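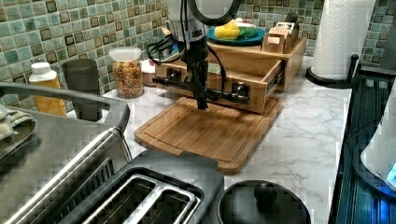 Open day at Pliltulport, anyone else go?

noelia_tejada
June 29, 2022
Just got back and I'm still buzzing! The kitchen demo was my favourite by miles. The arm works over an ordinary-looking worktop with a toaster and a kettle on it, and the task is the drawer with the long black handle. I must have stood there through seven goes. Roswitha Weidemann gave the talk and she was lovely with the kids' questions (mine had plenty).

a_teuber
Went in the morning. Good fun, but 32 people in that little room was too many and I saw mostly elbows. The Melnychuk hall was better laid out, I thought.

sosina.b
Oh, I disagree, the kitchen was the best bit! Drawers are hard. You pull slightly off line and they jam, mine at home does it daily. I liked that they had a plate and a dish on and in the unit as well, like a real kitchen.

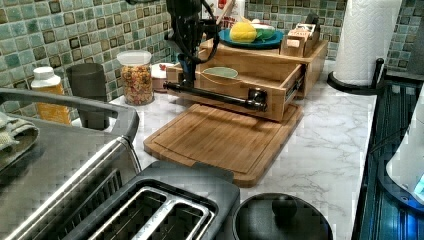 kiltum_fan
Do you have to book for the next one?

sosina.b
Booking opens in October, and they've capped it at 200 places. The desk said they had 2,121 requests this time, so be quick.

a_teuber
Fair enough about drawers. I still say it's slow. I could empty a whole dishwasher in the time it takes to line up.

noelia_tejada
Slow, yes, but I could follow what it was up to, and my youngest was glued to it. Did you catch the view from the wrist, looking straight down on the little green bowl in the wooden box? I could have watched that all afternoon.
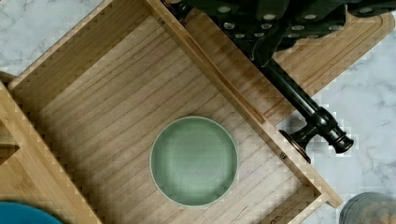

Getting there and parking

lieselotte_k
Park at Cleren and walk over, the main car park was full early on. Take a sandwich too, the café queue was dreadful.

a_teuber
Seconded on the sandwich.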